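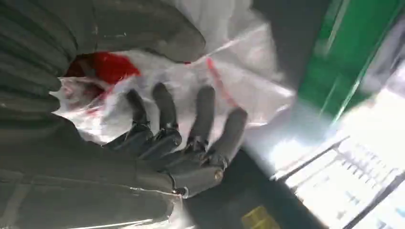 OK so Bunero changed the entry rules again last night, thread for anyone flying in November. Transit through Furkaretti now counts as a visit. Even if you never leave the gate. Test kit has to come by mail before you fly, and mine turned up in the same kind of crumpled white plastic bag as in the photo. Don't throw the bag out, the kit number was only on the outside of mine.

Two tests now, not one. First before you leave, second on day 5. Used to be just the day 5 one and they barely checked it.

Price for the pair is 536 if you book through the official page. Per person. Kids too. No idea how a family of four is meant to do this. 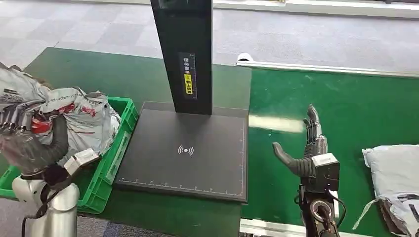
And no refund if your flight gets canceled, I asked two times. They said "credit towards future testing". I dont want future testing

Vaccinated people skip the quarantine but NOT the tests. Lots of posts getting this wrong today. Iresha Matubbar has the full text of the order up with the dates marked, go read hers, way more patient than me.
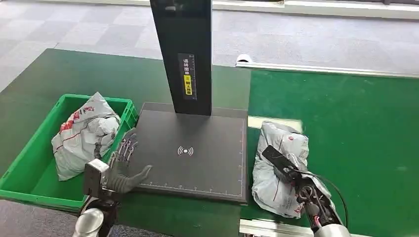

Sample box rules are the silly part. It has to be under the size limit or the drop-off desk sends you home, and they do measure. A white ruler scale right along the edge, like on that dark platform on the green table, and your box goes up against it. Mine was a hair over so I had to repack on the floor. Flatten the flaps before you go.

Ferry people – the Sultana crossing is on the old rules until the end of the month. After that same as air. Their site still says no test needed for return trips, wich is wrong according to the order.

Also the kits on Resell. Please don't. Number is tied to your passport now so somebody else's kit is just an expensive swab.

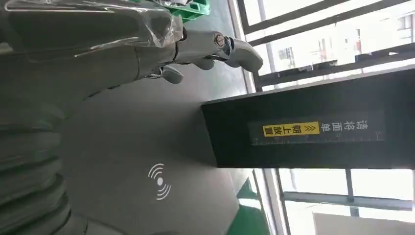 Last one, the photo upload for test 2. They want the strip shot in daylight and no glare, and it kept rejecting mine. Mine looked like those silver fingers with the light from outside bouncing off them, all shine. Turn away from the window, tilt the thing a little, went through first try after that. Will update if the rules move again – probably tonight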